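## 4. What buyers told us about the listings

I spent most of December reading house listings out loud to people, and I'd happily do it again! Ubaldo Marchetti and I wanted to know which words make somebody pick up the phone, so we wrote 200 short ads for older homes in the Drudside area (farmhouses, mostly, plus a few bungalows) and put them in front of 60 people who were shopping for a place.

The word "charming" did worse than I expected. People read it as "small," and a couple of them laughed when I got to it. Kitchens were a different story: if an ad named one plain thing, like a deep sink or a window over the counter, readers remembered it a week later and brought it up before the price. Ads that mentioned the year of the last roof got more callbacks than ads with a paragraph on the porch, which hurt a little, as I wrote the porch paragraphs myself.

We also tried three lengths. The 100-word version won with nearly everybody, though the retired couples in the Ginberg group liked the long one and asked for more about the yard, the well and the neighbors.

Rosario Cirillo scored the callbacks without knowing which ad each one came from, and where the two of us disagreed we went with Rosario's score (mine ran generous). 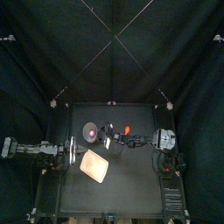
**Figure 3.** Tabletop with two arms, a bowl and a cutting board.

### 4.1 Price in the first line

Ubaldo was sure that leading with the price would scare people off. It didn't, at least with our group. Most of them said they skip down to find it anyway, and they were a bit grumpy when they had to hunt.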